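# Let the arm be bad at dishes for a while

Most people who come through our shared workshop in Brambridge want to know when the robot arm will be useful. I think that's the wrong thing to ask of a home build in its first year. 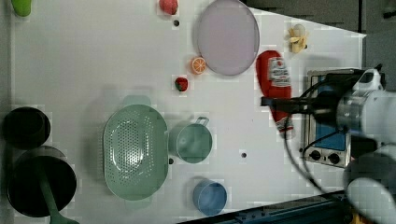
Yaqin Dai and I have put 67 evenings into it since March. A toy strawberry is a hard enough problem for us. It's small, it sits low on the table, and the gripper has to come down almost to the surface to get it. A mug has a handle that can face any way. A colander is wide and awkward. None of this shows up in the glossy videos, where the same block goes into the same box all day.

Corina Mayrhofer, who runs the metal bench, argues we should stick to one object until it works 20 times out of 20. She has a point about discipline. My trouble with it is that a kitchen never has one object in it. If we tune everything to a banana, we'll have a banana machine, and we'll have to tear up half the code when the plates come back.

I'd sooner keep the clutter and accept a poor score. Our last full run got 12 clean pickups before we stopped for the night. I wrote the failures in the log by object and grip angle, and that log is worth more to me than a tidy demo would be. We'll change the finger pads next and run the same layout again.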